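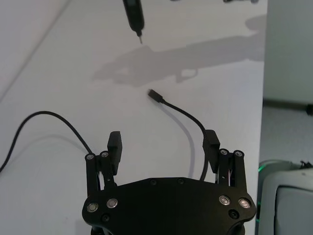
31/07/2023, bench notes, thin cable rework

Okay, cables again. I said last week I'd get through the whole drawer of thin black ones before lunch and I got through not quite half, so these are partly notes for me and partly for whoever picks up the other half (Dinesh, I'm looking at you).

Started on the white table because the wood bench eats small screws. It's so much better for this! Black cable, black plug, black screwdriver, and you can find all of it. The only annoying thing is the shadows, which look a lot like more cable when your eyes get tired. I reached for one twice this morning. Lamp needs to go higher, or over to the other side, and I'll ask Vasanthi if the one from the Stitside room is free.

The batch is the Prandside stuff Yareli ordered, the 37 cm ones. They come coiled tight in little bags and they want to stay coiled forever. Last time I tried pulling them straight over the table edge and that was dumb, it puts a kink right behind the plug. This time I laid them out loose first thing and left them alone while I did email. Much calmer by ten o'clock. They still curl, but it's a lazy curve you can work with.

What I do with each one, so it's written down somewhere besides page 192 of the old book:

Run it between two fingers from one end to the other. Slowly. You feel a nick way before you see it.

Look into the plug under the magnifier, then wiggle the jacket where it goes in. If the jacket moves and the plug doesn't, it goes in the reject tray, and please don't put it back in the drawer "just for testing" (that's how we got here).

Meter on, ends clipped, then bend the last bit each way while watching the reading. A flicker counts as a fail. I had two this morning that read fine flat and dropped out as soon as I bent them, both right at the plug.

Tag the good ones at the middle. Shiuli likes the tag near the plug, but it catches on things there and somebody ends up cutting it off.

For the screw-together plugs I've gone back to the skinny driver with the tapered grip. The fat-handled Cetex one has a nicer tip, but I can't feel what I'm doing with it and I rounded a screw on Friday. With the skinny one I can roll it in my fingertips, and it stops when the screw stops. Piyumi says to hold it straight up and down and let the weight of it do the first turn. She's right, it's a different job that way.
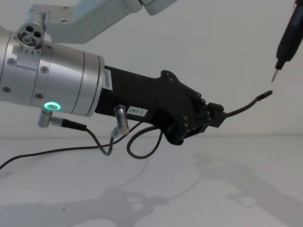

How tight should a coil be when one of these goes back in the drawer?

Loose enough that you can get your whole hand through it. Go with the curl the cable already has, over and then under, and skip the twist tie. One of the soft wraps is plenty. If it springs open in the bag that's fine, leave it.

Shiuli and I also talked about right-angle ends versus straight ones. I used to think the right-angle ones were fussy, because you have to decide which way the cable leaves before you tighten anything, and if you guess wrong you get to take it all off again. But the straight ones stick out and get leaned on, and almost everything in the reject tray from spring was straight. So I'm coming around. The thing to remember is to leave slack behind it. A good lazy S on the table, enough that you could lift the plug and not drag anything.
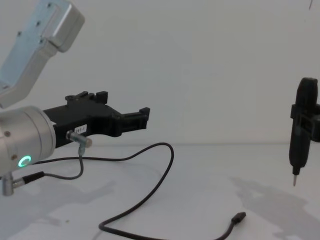

The slack has to lie flat, too, and that's the part I'm still fighting with. A hump in the middle is okay while you're working, but I've snagged my sleeve on one more than once, and then the driver goes flying. Tried a dab of the blue putty today. Works, leaves a greasy spot, Vasanthi hates it. Might try the little felt-covered weights from the Pollock kit if anybody knows where that kit went.

Other stuff while I think of it:

Bin 496 is labeled wrong. It says straight/straight and there are right-angle ends in there. I didn't fix it, I just stuck a note on.

The magnifier clamp is loose again. Same screw.

We're going to want more soft wraps before September. I'd get the wide ones this time, the narrow ones slide off.

Spent way too long hunting for one of those tiny black screws and it was under my wrist.

Tomorrow: rest of the drawer, then redo the 3 that Dinesh set aside with the crunchy feeling near the plug. I opened one up and it looks like grit to me, but I want him to see it before I clean it out.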